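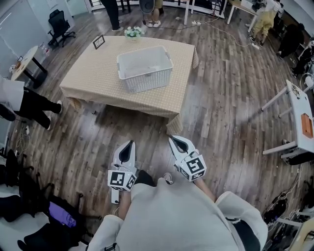

Page 3 of 24

Thread: Tablecloths on a table that gets used every day, yes or no?

OlaniyanLane
Posted 2023-08-26

Picking this up from the previous page, where I promised to come back once the new cloth was on. I went with the beige one with the little white dots in the end, and I'm so happy with how it sits with the dark floor! I had been dithering between that and a plain gray since March (those of you who were patient with me then, thank you). The flowers live toward the back with the small black frame, and the white lattice basket is the bit I'd love opinions on. My idea is to keep it in the middle and let it catch the mail, the napkins, the scissors, all the things that wander. My sister thinks a plastic basket on a nice cloth looks like I forgot to put it away. What would you do?

beeswax_and_twine
Oh, I like the dots very much, small enough that they don't shout. I'm going to side with your sister on the basket, though, and I say that as a person who owns far too many of them. In the middle of a square table it takes up the very spot where you'd want to set a pot down. Could it go on the little round side table?

OlaniyanLane
That one is already spoken for, bottle and bits and pieces, and it's tiny. I could clear it off, but then those things need a home too, and you see how this goes.

Marlow_Kitchen
I'll disagree with beeswax, kindly. We've had a basket in the center of our table for years and the handles are what make it work. Supper's ready, somebody grabs it by the ends, off it goes to the counter, and the table is clear. A tray never did that for us, things slid off it. What I would worry about is the length of the cloth. It hangs down a good way, and with chairs going in and out it's going to get tugged. We lost a vase like that – a heavy one, too, and the water went everywhere.

dotty4linen
Seconding Marlow about the drop. You can hem it, or buy those clips that hold on under the tabletop. Mine are from Dindora, and they've stayed put through two house moves. Please don't iron a crease into it while you decide, I did that once and looked at it all winter.

beeswax_and_twine
I'd leave the hem alone! A long cloth is half the charm. Clips, yes. And if the basket has to stay, line it with a scrap of linen and it will look as if it belongs. The Iltum ones come with a liner, but a tea towel does fine.

hallway_heron
New here, been reading the whole thread with my coffee. Is the cloth the wipeable sort? I ask because I've been looking at the Kurketti coated ones, and at 1,199 for the large size (that's kronor, before anyone faints) I'd like to know I'm not buying a thing that peels at the corners.

OlaniyanLane
Hello heron, and welcome! Mine is from a market stall and came without a label, so I can't help you with Kurketti, I'm sorry. I've been dabbing at spills with a damp rag and hoping for the best. I'll order some clips tonight and leave the hem for now. The basket stays where it is for a month, with a tea towel in it, and my sister has been informed.

Marlow_Kitchen
Good. Give the flowers a heavier vase while you're ordering.

beeswax_and_twine
A month is fair, but I'm still voting for the counter.

Reply to this thread | Next page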